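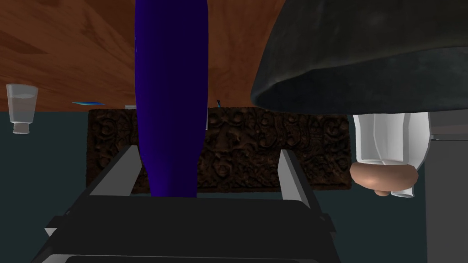
Home | Projects | Meetings | Downloads | Contact
Print this page | E-mail this page

Nerport project, table handling work package
Minutes of the monthly progress meeting
Place: Livuvard, second floor meeting room, with Claletico joining by call

1. Minutes of the last meeting

Accepted with one correction. Under item 3 the wrist view was said to have been turned upright before training. It was not. The policy gets the wrist views as they come, upside down or sideways, and this is still how we run it.

2. Camera dropout method

The Radulović group went through the method again for the people who missed the July session. During training, one of the wrist views is blanked for a stretch of steps picked at random. The head view is never blanked. The aim is a policy that does not lean on one wrist view for the whole reach, because in our older runs it would freeze when the target left that view.

Length of the blanked stretch was discussed. Short stretches made no difference to the result. Long ones slowed training and the arm began to hover over the table without closing. The present setting is in the middle and will stay there until the next batch is done.

It was asked whether the blanked view should be black or filled with noise. Black was kept. Noise has not been tried in this simulator and Claletico would like to see it tested once before the question is closed.

3. Result on the bottle and small items task

The batch had 162 episodes, all in simulation, all with the same room and a changed layout of the tabletop items. An episode counts as finished when the item is lifted and put down inside the target area with the gripper open again. With dropout, 94 episodes finished. The comparison run without dropout used a different set of layouts by mistake, so the two can't be set side by side. It will be repeated with the same seeds.

Failures were sorted by hand. The largest group is reaches where the gripper closes before the item is between the fingers. After that come items knocked over by the other arm, and then time-outs.

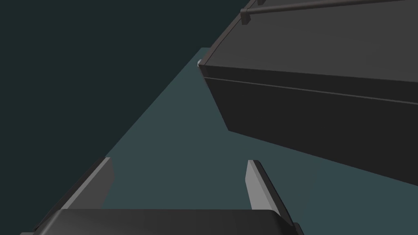 Time-outs mostly begin with the wrist turned toward a large piece of furniture, so that plain gray surfaces take up much of the view and there is little for the policy to work from. Claletico suggested ending an episode early when this goes on too long. The Radulović group would keep the full length, as some of these episodes do recover, and wants the recoveries in the data. Left as it is for now.

4. Tilted head view

The head view is strongly tilted in this set. Upright and tilted views were mixed in the first training set but the present one is tilted only. A reader of the draft report had asked for a clear statement of this and one will go into the methods section.

There was some talk of shadows. The robot throws a large one on the wall in some episodes and it can fall over the clock. Turning shadows off in the renderer is easy, but then the runs stop matching the older ones. Shadows stay on. 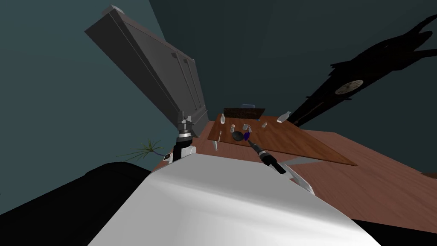 Page last changed: December 18, 2023

5. Clutter on the table

Cups and small bottles are placed close together on purpose. White items on the table are confused with each other more often than the dark blue bottle is confused with anything, and the report should give results by item as well as the overall figure. The script for this exists but groups the black bowl with the cups. To be fixed before the tables are made.

Items lying on their side count as valid starts. This was decided earlier and was confirmed.

6. Points raised from the floor 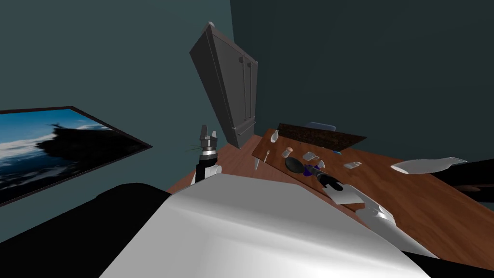

Does the policy know which arm to use before it starts moving?
It is not told. Both arms get commands at every step, and the choice of arm comes out of training, mostly following which side of the table the item is on.

A follow-up on items near the middle line was put off. Seven such layouts will be added to the next batch.

7. Actions

Radulović group: repeat the run without dropout on the same seeds; correct the item grouping script.
Claletico: one test with noise in place of black.
Livuvard: methods text on the tilted view, and the list of middle layouts.

Next meeting in the same room. The call link is unchanged.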